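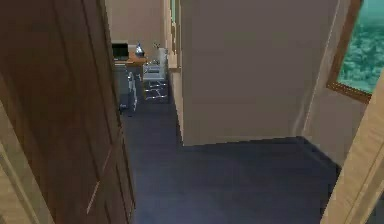 Trondlow Junior Soccer: Warm-Up and Knee Injury Project
Progress report to the Prostetti Fund, second reporting period

6 min read

The second period of the grant ran from the start of preseason to the winter break. In that time the new warm-up went from a trial with our oldest girls' teams to regular use in every age group from under-12 up. We now have 71 players with a full attendance record for the period. More than that took part, but we only count a player as complete if her coach turned in a sheet for every practice she could have attended.

The main work is on track. The coach training was finished on schedule, the equipment is in use, and the injury log has been kept without gaps since October. Two things are behind: the parent handbook and the follow-up jump testing. Both are covered further down.

Warm-up sessions

The routine is the one described in our application. It takes the place of the old laps and standing stretches, and it covers running drills, single-leg balance, hamstring work, and landing from a jump. Coaches run it at the start of practice before any ball work. On game days they use a shorter version that leaves out the hamstring work, which several players said made their legs feel heavy at kickoff.

At the start of the fall many teams were skipping the landing drills. The sheets showed them checked off, but when Hưng Quan visited practices he found that players were doing a few quick hops while the coach set out cones. He went back to those teams and ran the drills himself for a week. The coaches then took over again with him watching. The landing work is now done properly in most places. The under-12 teams still rush it, and we have asked their coaches to do fewer repetitions and do them slowly.

Goalkeepers have been a separate problem. They usually warm up on their own with a parent or an assistant, and the first version of the routine had nothing in it for diving or for getting up quickly after a save. Hưng wrote a keeper section in November. It was tried out at the Turko fields with the keepers from the older teams and will go to all age groups in the spring.

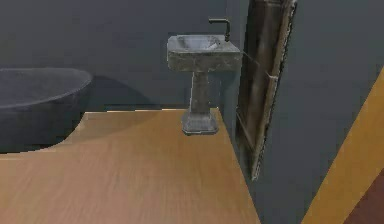
Recovery after games came up more often than we expected, mostly in questions from parents of players on the older travel teams. The grant does not pay for recovery equipment and we are not asking for it. Many families wanted to know if they should buy a cold plunge tub of the kind sold for athletes. We told them no. A player who likes a cool soak after a tournament can have one in a household bathtub, a plain freestanding one like the charcoal gray tub with the rounded rim shown here or whatever is in the bathroom already, with an adult close by. Sleep and a proper meal matter more at this age, and the handout says so in its first paragraph.

Coach training

We held four evening workshops in the clubhouse. Each one had a short talk, then an hour on the field. The talk was cut down after the first workshop. Coaches were coming straight from work and wanted to be outside before it got dark, and the questions they asked on the grass were better than the ones they asked in the chairs.

Every head coach from under-12 up has now attended at least once. Assistants were invited but not required to come, and turnout among them was uneven. This matters more than we thought when we wrote the plan. On a typical night the assistant is the one who gets there early and starts the warm-up, and the head coach walks in halfway through. For the spring we are making the workshop required for whoever leads the warm-up, whatever that person's title is.

The sessions were led by Hưng with help from Trịnh Physical Therapy, which supplied a therapist for each workshop at a reduced rate. She also wrote the one-page guide to returning after a sprain. Coaches keep asking for extra copies of it, and it has been passed around at other clubs in the league.

Injury log

Coaches report any injury that makes a player miss a practice or a game. The form is short and can be filled out on a phone. We follow up with a call to the family, then record the date the player is back in full practice.

There were three knee injuries in the period that kept a player out for longer than a week. One was a contact injury in a game. The others happened without contact, one in a landing and one in a turn on wet turf. We have no reliable number from last season to set beside this. Before the project, injuries were reported only if there was an insurance claim, so any comparison would make last season look better than it was. We would like to be clear on this point, as the first-period report suggested that a year-on-year figure would be possible. It will be possible after next fall, when we have two seasons logged in the same way.
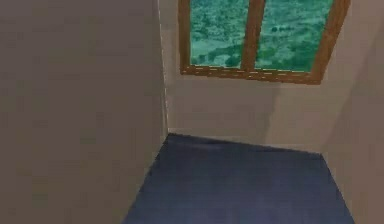 Ankle sprains were the most common entry in the log by a wide margin. They were spread across age groups and were more frequent late in practice than early. Some of that may be down to tired legs in scrimmages, and some to the state of the lower field, where the corner near the parking lot has been rutted since the drainage work. The town has agreed to level it before spring. Until then we have moved small-sided games to the other end.

We also found that players were coming back from sprains too soon. In several cases a girl sat out one game, said she felt fine, and was put back in without any check. The return guide asks for a hop test and a full practice before a game. Use of the guide is now written into the coach agreement.

Jump testing

Baseline testing was done in August as planned. The follow-up should have been done in early December, but the school gym was booked for a wrestling meet and the replacement date fell in exam week. We could have tested outdoors. The baseline was done on a gym floor, though, and we did not want to compare results from different surfaces. The follow-up is now set for January, before outdoor practice starts again. This will leave a gap of several weeks with no team practice before the test, and we will note that in the results.

Parent handbook

The handbook is late. A draft exists and has been read by the therapist and by two coaches. It was too long, and the section on knee surgery was frightening to read without helping anyone. It is being rewritten as a short booklet with the exercises first. We expect to print it in February. A Spanish version will follow once the English text is settled.

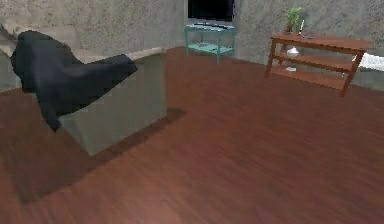 Michalis Raptis told us after reading the draft that the booklet should say plainly what a parent ought to do on the night of an injury: who to call, when to go to urgent care, and how to let the coach know. He added that most parents will never read the rest until something has happened. We agree, and that page will now go inside the front cover.

Budget

Spending is close to plan. Balance pads, low hurdles, and cones were bought in the first period, and the only equipment bought since then was a replacement set of hurdles for one that was left out and run over by the mower. Workshop costs came in under budget thanks to the reduced therapist rate. Printing has not been spent yet.

We have about $2,000 unspent on the workshop line. With your approval we would like to move it to the spring keeper sessions – they need a therapist on the field and were not in the original plan. A revised budget sheet is attached. If the Fund would prefer to keep the money on its present line, we would use it for an added workshop for assistants.

Plans for the next period

Follow-up testing comes first, then the required workshop for warm-up leaders. The keeper section will be added to the coach sheets in all age groups. Hưng will go on visiting practices without notice, as those visits have told us much more than the sheets have. We also plan to ask the older players what they think of the routine. Some of them have been doing it since the trial and have strong opinions about the balance drills.

The next report is due at the end of the spring season.

Comments

keepermom: Glad to see the goalkeepers get something of their own. Mine has been warming up by having her dad kick balls at her for three years. Will the keeper section be posted before spring?

D. in goal 2: Is the return guide meant for boys' teams too? Our coach had never heard of it.

Trondlow Junior Soccer: Yes, it can be used for any team. Paper copies are in the clubhouse by the sign-in sheet. The keeper section goes up once testing is done.

leftback_parent: Please get that corner by the parking lot fixed. It has been bad since summer.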